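Do we really need a different bag for everything?

May 17, 2023

I have been putting my rubbish in the wrong bag since March, according to the leaflet that came through the door. It has a picture of a smiling bin on the front, which did not help my mood.

The idea is simple enough. Blue bags for one thing, clear for another, black for whatever is left, and a little caddy for the food. If we all do it properly the world gets cleaner and our bills stay down. I'm all for the first part. The second I will believe when I see it, as the bills have gone up every year I've lived here.

My trouble is with the bags themselves. We are told to cut down on plastic, and then handed a roll of it to put the plastic in. I asked about this at the drop-in session and was told the blue ones are "part of the journey". I asked where the journey ended and got another leaflet.
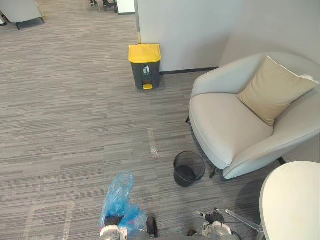 The "green" ones

So I went looking for something better, and there is no shortage of people wanting to sell it to me. Lovlow do a roll of 18 that they call earth-kind. Kind in what way? The packet doesn't say. It has a leaf on it. Vasen go further and claim theirs will break down in 72 days, with a small star next to the number, and if you follow the star to the back of the box you find that this is in an industrial composter. I don't have an industrial composter. I have a heap behind the shed with a fox in it.

I buried one of the Vasen bags in that heap anyway, back in March. I dug it up last night. I could still read the name on it. Maybe it needs longer, or a hotter heap, and I'll put it back and have another look in the autumn, but I wouldn't hold your breath.

Lemaire make a paper one, which I wanted to like. It held up fine with envelopes and cereal boxes. Then I put a teabag in it and the bottom went on the stairs.

What Corey says

Corey McKinnon, who lives two doors down and used to work on the lorries, thinks I'm fussing. His view is that the bag hardly matters and the trouble is what people put in it: half a curry, a nappy, a wet jumper. One bad bag and the lot gets turned away, he says. He may well be right, though he also told me the new road would be finished by Easter.

I did ask him whether the sorting makes any difference once it leaves our street. He thought about it for a while and said "some".

For now I'm tipping the paper straight into the box with no bag at all, and the bin in the spare room has gone without a liner for 8 weeks. It needs a wipe now and then. I've still got most of the Lovlow roll if anyone local wants it. Someone is bound to mention the Zurnov steel bin in the comments, so yes, I've seen it, and no, I'm not paying that for a bucket with a lid.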